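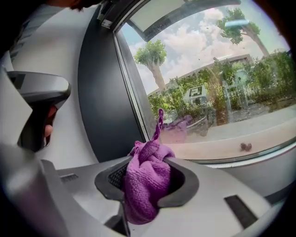 Been meaning to write up our house rules for wiping glass with the hand grippers. Gregor Rankin keeps asking me for "the doc" and there is no doc, there's me saying things across the room. So, a blog post. Quick one, I have a train to catch.

Background for anyone outside Trunarau - we record people doing ordinary chores with hand-held grippers, one in each hand, and the recordings go to the folks training the arms. Window cleaning is the current block. We did 62 good takes in April and threw away more than I want to talk about. Most of what got thrown away was down to habits, so, habits.

Cloth first. One cloth per take, picked up from the middle and bunched. Not by the hem. If you grab the hem you get a flag and you end up smearing with the tips. Bunch it, squeeze, check that there's fabric between the gripper and the glass before you go anywhere near the pane. Hard plastic on glass = stop the take. We don't argue about scratches afterward, we stop.

Bright cloths only. I know the grey ones are nicer and Fengying Qin bought a whole pack of them. They vanish against the grey grippers and then whoever is labeling has to guess where the cloth ends. Purple, orange, whatever, loud. Grey ones are for the kitchen now, sorry Fengying.

Dirt on the sill stays until you've done the pane. Top to bottom, sill last. People see a crumb and go for it straight away, then drag it up the glass. Also don't pre-clean before recording!! A spotless window teaches nothing to anyone.

Reflections. A clean window gives you a second cloth, sort of a ghost one. Fine. Leave it. Don't angle the wrist to get rid of it, you'll end up wiping like no human has ever wiped. We log it in the notes column as "refl" and move on.

Markers outside the window count as part of the setup. Do not move them between takes, do not tidy the bushes in front of them. If one's been knocked, write it down, tell Gregor, new session number.

Speed - normal. If you'd be embarassed to clean your own window that slowly, speed up.

Breaks. 2 takes then put the grippers down. Both of them, on the table, not in your lap. Wrists go before you notice. This is the one rule I will actualy get cross about.

Naming: session, pane, take. Zididel folder for the raw stuff, Ekasance for anything that's been checked. Don't rename after upload, I spent a whole evening untangling session 541 and it had four panes called "final".

Missing from this: squeegees, spray bottles, anything involving a ladder (no ladders). Gregor has opinions on spray bottles and can write that part himself. Comments are open, fix my spelling if you like.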